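Learning to Pick Things Up, Slowly
Project report, second submission, 04/01/2024
Indira Sastry and Kálmán Bognár

1. What we set out to do

Our original proposal promised a system that would tidy a table by itself. Our supervisor read it, sighed, and suggested we might first collect some examples of a table being tidied. This report covers that part. The tidying system is now listed under Further Work, where it has plenty of company.

The method is simple to describe. One of us holds a gripper with a wide fisheye camera on it and does the job by hand, and the recording becomes one demonstration. We aimed for 100 of them across 20 objects. The software that sorts the recordings is called Gosden, a name Kálmán chose and will not discuss.

2. Choosing the objects

Our first set was boxes and mugs, and the early model became very good at boxes and mugs. It had no opinion at all on anything soft. For the second round we went looking for things that squash, taper or shed, and decorations suited us well. Glitter and fuzzy fabric confuse the edge finder, and a pointed shape gives the operator a real decision about where to take hold. Indira prefers the wide end. Kálmán goes for the tip, and the data now contains both schools of thought.
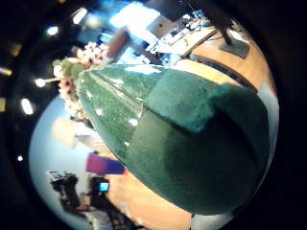
Large objects brought a problem we should have seen coming. With the lens this close, the thing being picked up can hide most of the table, and the model has to work out where it is from whatever is left round the rim. We had been throwing such recordings away as spoiled. We stopped in October, after noticing that the approach to an object always ends like this, and that we were carefully deleting the most useful second of every attempt.

3. What went wrong

We lost 19 demonstrations to a full memory card. A further 30 were labelled "test", including several that weren't. Sorting them out took longer than recording them, and the labelling rules in Appendix B date from that week. They are strict and slightly bitter.

We also found that we speed up as a session goes on. The later recordings are brisk to the point of rudeness, and a model trained only on those would probably throw things. Sessions now stop after 20 attempts, whether or not the operator feels they are on a roll.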